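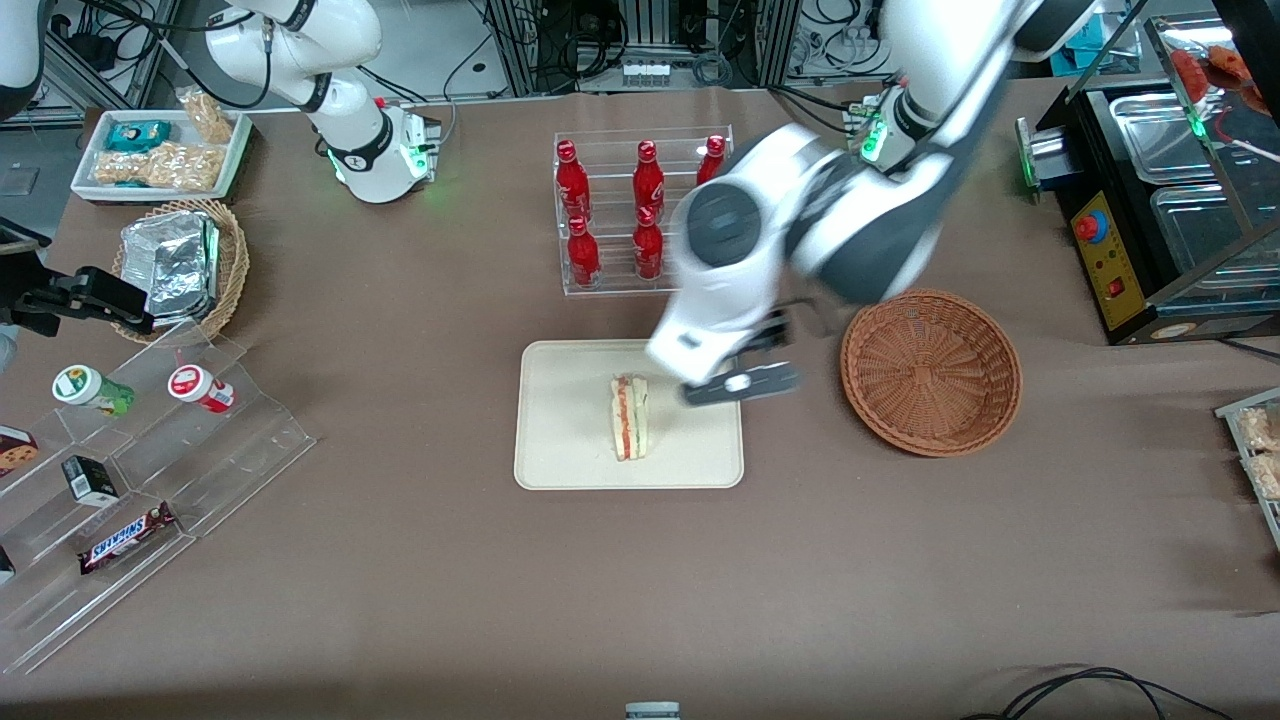
My question for this project was pretty small: if you teach a robot by driving it around yourself, and you hesitate a lot while you're driving, does the robot learn to hesitate too? And if it does, can you fix that by cutting the hesitations out of the recordings afterward? I had a feeling the answer to both was yes, and I was mostly right about the first and only half right about the second. The task I used was sandwich into basket. The sandwich stands on its cut side on the cream tray, the robot's left arm comes in over it with the gripper open, closes on it, lifts, and sets it down in the round wicker basket next to the tray. A person does that without thinking. Driving an arm to do it, I stopped constantly.

Where the stops come from

I recorded 200 demonstrations over the fall, most of them in the evening when the lab was quiet, and Milan Willems recorded a few extra early on so I could compare our styles (his are not in the training set). When I watched my own recordings back I was kind of horrified. I would swing the arm over quickly, and then just hang there above the bread for what felt like forever, trying to judge whether the fingers were lined up. Then a quick dip, another hang, then the squeeze. Milan hangs too, but in different places. He tends to wait after the grasp, with the sandwich already in the air, and I tend to wait before it.

I wrote a small script that marks a pause whenever the arm moves less than a set threshold for longer than half a second. Across the whole set it found a little over five pauses per demonstration, so a bit more than 1,000 altogether. That's a lot of training data telling the robot that the right thing to do is nothing!

The trouble with "do nothing" as a training example is that the policy only sees the current camera images and the current joint positions. It has no clock. When I was hovering, I knew I'd been hovering for two seconds and it was time to get on with it. The policy doesn't know that. If the picture looks the same as it did a moment ago, and most of the examples that look like that picture say "stay put," then it stays put, and the next picture is the same again. Milan calls this the coma. I've kept the word because it is exactly what it looks like.

What I tried

I trained three versions of the same policy with Varow, our group's training code, and kept all the settings the same apart from the data.

Version A was the recordings as they were, pauses and all.

Version B had every pause removed. The script just deleted the still parts and stitched the moving parts together.

Version C had only some pauses removed. I kept any pause during which the gripper was opening or closing, plus a short stretch on either side, and cut the rest.

Version C was not my idea at first. My advisor, Mitsuko Oda, looked at my plan for A and B and asked me what the arm is doing while the gripper closes. The answer is nothing, of course. The arm holds still and the fingers move. My pause script was only looking at the arm joints, so to the script, the most important moment of the whole task looked like me dozing off. I'd love to say I would have caught that by myself, but I had already started training B when she asked. I let B finish anyway, and I'm glad I did, because it makes the comparison a lot more interesting.

How I tested

Each version got twenty trials. Before each trial I put the tray back against a tape mark and set the sandwich down in one of four spots I had picked ahead of time, in the same order for all three versions. A trial counted as a success if the sandwich ended up in the basket in one piece. Dropped filling was okay as long as the bread stayed together. If the arm stopped moving for fifteen seconds I called it a coma and ended the trial.

I didn't move the other stuff on the table between trials. The bottle rack behind the tray stayed where it was, and so did the snacks and the foil containers. That was partly laziness, but it also meant the background was the same for every version, and I wanted the data to be the only thing that changed.

Results

Version A succeeded in 6 of its twenty trials. Almost all of the failures were comas, and almost all of those happened in the hover right above the sandwich, which matches where I do my own hesitating. Watching it is strange, a bit like hearing your own voice on a recording.

Version B got to 11. It basically never went into a coma. It was fast and confident and it failed in a completely new way: it would start lifting before the fingers had finished closing. Sometimes it got away with it and carried the sandwich by a corner. Sometimes it left the top slice behind, and once it lifted off with nothing at all and very carefully placed that nothing in the basket.

Version C succeeded in seventeen. It had two comas, both at the spot nearest the front of the tray, and one early lift.

Twenty trials is not many, and I wouldn't bet money on the exact gap between B and C. The kinds of failure are what convince me. A freezes, B rushes, and C mostly does neither.

Things I'd do differently

I would record the gripper signal properly from the beginning. In the first batch it was saved at a lower rate than the arm, so I had to fill in the values in between, and I think that blurred the start of the closing motion for some demonstrations – maybe enough to explain the one early lift in C, though I haven't checked.

I'd also want to know if this works with someone else's pauses. Everything in the training set is me, with my particular habit of stopping before the grasp. Milan's after-the-grasp waiting might be easier to cut, or it might be hiding something useful, like letting the sandwich stop swinging. We talked about mixing our data, but then I ran out of semester.

The last thing is bread. I used up a lot of sandwiches, and a sandwich that has been squeezed a few times is softer than a new one. I swapped in a new one after every fifth trial, on the same schedule for each version, so it should be fair. Next time I'd write down which trial used which sandwich. The pause script and the three training configs are in the group's project folder, with a note on how to change the threshold.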